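Skorau microfibre cloths, pack of 26: six months on

We bought two packs of these in June after the old cotton dusters finally went in the bin. The Skorau pack comes as a plain cardboard sleeve with no plastic, and the cloths are sold in one size only. I have been using them at the hall on the Remness site and at home, mostly on tables, sinks and windows.

The first thing to say is that they need washing before you use them. Straight from the sleeve they shed a fair bit, and they push water along the surface without taking much of it up. After one wash at 40 degrees they were much better. After three or four they were as good as they were going to get, and they have stayed that way.

On tables they do well. Tea rings and felt pen come off with warm water and a bit of rubbing. Dried glue doesn't, but I have not found a cloth that will shift it. Folding the cloth into quarters or smaller gives you several clean faces to work through before it needs a rinse, and the pile is thick enough that it doesn't bunch up under your hand.

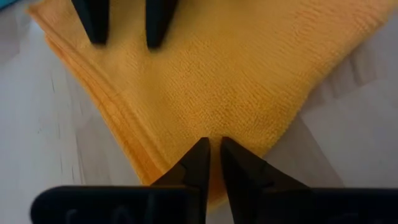

Flonovthorpe Community Hall – Housekeeping Team

Windows are where they fall down. The same thick pile that is good on a table leaves faint streaks on glass, and you have to go over it again with something flatter. Amna Baloch swears by newspaper for the last pass. I use an old tea towel. If glass is your main job, buy a flat-weave cloth and leave these alone.

Washing is simple enough. No fabric softener, no tumble drying on high, and keep them away from anything fluffy. One batch went in with a bath mat by mistake and came out covered in bits, which took two more washes to clear. The colour has faded slightly on the ones we use most. Ehsan Gondal boiled a couple to see what would happen and they went stiff, so I would stick to the instructions on the sleeve.

The stitching is the weak point. Two cloths have started to come apart at a corner, both from the second pack. We trimmed the threads and carried on using them for floors and skirting boards.

As for price, they cost a little more than supermarket ones. Ó Flaithearta in the high street keeps them behind the till, item 3821, and will order more if you ask.

I would buy them again for tables and worktops. For windows I wouldn't.

Glenys Wragg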